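Protecting a table while ironing or folding big whites

wanmont_lad
Posted 06/12/2023
We have no room for an ironing board, so large white cotton things get done on the dining table. I keep a checked cover on it. My other half says the checks will mark the whites sooner or later. Is that a real risk?

Nodier12
Not if the cover has been washed a few times. Wash it at 60 first and wipe it with a damp white hanky. If the hanky stays clean, carry on.

trundia_sue
I disagree. I had red come through on a pillowcase from a cover I'd owned since June. Steam did it. Put an old plain sheet in between.

Nodier12
Steam is different, I grant you. For folding only, the checks are handy - you can line the edges up with them.

H. Keskin
I worked in a hotel laundry for 12 years and we folded on bare tables. A patterned cover is fine for folding. For ironing I'd want a blanket and a plain sheet, about 20 minutes' work to set up the first time.

trundia_sue
20 minutes to lay a blanket, Hüsnü?

H. Keskin
Including finding the blanket.

wanmont_lad
Thanks all. I'll try the hanky, and use the old sheet if I'm steaming. 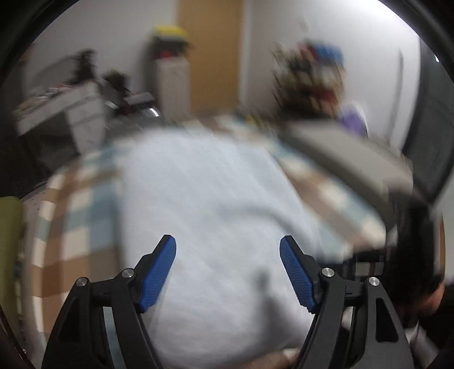
White cloth spread out on the checked cover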